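tredura-wrist: fisheye calibration and gripper pose tools

README, last edited 19 April 2025 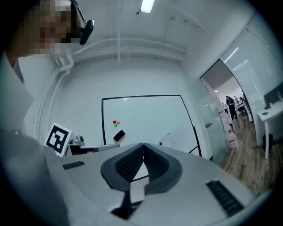
Do I need to recalibrate the lens every time I record?

Only when the lens or its mount has been touched. The intrinsics file is tied to one lens and one mount, and it stays good between sessions. The jaw width calibration is separate and takes two short clips. Redo it after changing the finger pads.

What this package does

tredura-wrist takes video from a fisheye camera fixed to a hand-held gripper and turns it into a camera trajectory, a jaw opening for each frame, and a time-aligned episode file that the Murside policy trainer can read. It does not train policies and it does not talk to any arm directly. For replay on hardware, use the Baloyi bridge, kept in its own repository.

Install

Python 3.10 or later is needed. From the root of the repository:

pip install -e .
tredura-wrist selfcheck

The self-check runs the pipeline on a short bundled clip and compares the result with a stored trajectory. If the two differ by more than the tolerance in selfcheck.toml, the command prints the first frame that disagrees and exits with code 2.

Pipeline stages

undistort — maps fisheye pixels to rays with the intrinsics file. Full frames are kept. The black corners outside the image circle are masked and never reach the feature tracker.

track — visual-inertial tracking. The static part of the gripper shell is masked with masks/shell.png, and the fingers get a second mask that changes with jaw opening. Plain walls and ceilings give few features. Whiteboards, pipes, door frames and floor planks with visible grain all help.

anchor — finds a square fiducial marker and fixes the world frame to it. One marker standing upright near the work area is enough. Set its printed size in config/anchor.toml, measured on the outside of the black border.

jaw — estimates the opening from the inner edges of the two fingers. Output is in millimeters, smoothed over 4 frames.

export — writes one episode file per clip, plus a log.

Typical use

tredura-wrist run clips/ --config config/default.toml --out episodes/

Add --from anchor to reuse earlier tracking results. Changing the masks means starting again from track.

Privacy

A fisheye lens takes in a lot of the room, including whoever is holding the gripper. The blur stage runs before anything is written to the shared drive and replaces faces with coarse blocks. It can be tuned in config/blur.toml. The block size is set large on purpose, and lowering it needs a sign-off from Deepak Vishwakarma. People in a far room can be too small for the detector, so check a sample of frames by eye before a release.

Test set

The regression set, called Drodmont, has 1418 clips. Clips longer than 2000 frames are split at export, and the parts share an episode ID with a suffix. Splits are made by room, so no room appears in both train and test. Tracking scores are reported per room in reports/drodmont.csv.

Known problems

- Glass partitions can throw the tracker. Reflections on the glass move differently from the wall behind it, and loop closure sometimes locks onto them. Raising min_parallax helps in most rooms.
- Bright tube lights overhead cause flare near the edge of the image circle. The mask does not cover this yet.
- If the marker is hidden for the whole clip, anchor fails and the episode is written with frame = "local". The trainer skips these without a warning.
- The jaw stage reads slightly wide when the pads are squeezed hard. The correction table dates from November and only fits the ribbed pads.
- The moving finger mask lags by one frame on fast closes.

Changing things

Open a merge request against dev and attach the output of selfcheck. Changes to the undistort or track stages also need a full Drodmont run — start it from the CI page, not from a laptop. Questions about masks and calibration go to Deepak Vishwakarma. Bridge questions go to the Baloyi tracker.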